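4. Showing the arm a push by remote control

By now you should have the arm bolted down, the rod fitted and the Nutilon controller paired (if the light on the controller is still blinking, go back to section 3, I'll wait). This is the fun part! You're going to drive the arm yourself, push a few blocks around, and let the recorder save every move so the arm has something to learn from.

I do all of mine with the Stilbridge block set on a plain wooden board. You can use other blocks, but keep them light and keep them short. My first try was with a tall stack and I spent most of that afternoon picking things up off the floor.

1. Set the board flat on the pegboard and give it a nudge. If it slides, fix that first.

2. Put your blocks on the board in a loose group, with some open space to push into. Don't line them up neatly. A messy layout teaches the arm more.

3. Open the Bashir recorder and start a new session. Type in the instruction you're about to act out, in plain words, like "push the blue cube next to the green star."

4. Bring the rod down slowly until the tip is just above the board. I stop when I could still slip a sheet or two of paper under it.

CAUTION: Never let the tip press into the wood. The arm won't feel it the way you would, and it will happily keep going. Keep your free hand on the stop button and out from under the rod.

5. Hit Record, wait for the beep, and push. Small, steady moves on the stick work best. If you nudge the wrong block, keep going and fix it, those recoveries are really useful later on.

6. Hit Stop, then lift the rod before you swing the arm over to anything else (yes, I've swept the whole board clean by forgetting this).

7. Type the next instruction and go again. I leave the blocks wherever they ended up and only reshuffle them after 8 pushes.

Note: A session file holds up to 1000 pushes. After that the recorder opens a second file by itself, so don't panic when the counter drops back to zero.

Note: If the arm lags behind the stick by more than a blink, close everything else on the computer and reconnect. Error 1044 means the controller dropped out in the middle of a push. Delete that push and redo it.

When you've got a full session saved, go on to section 5 for playback.

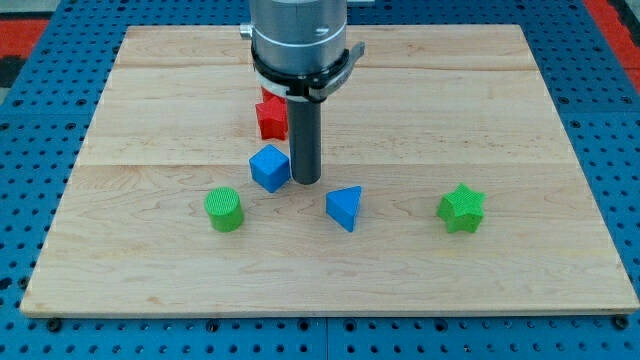
Figure 4. Rod lowered to just above the board, near the blue cube.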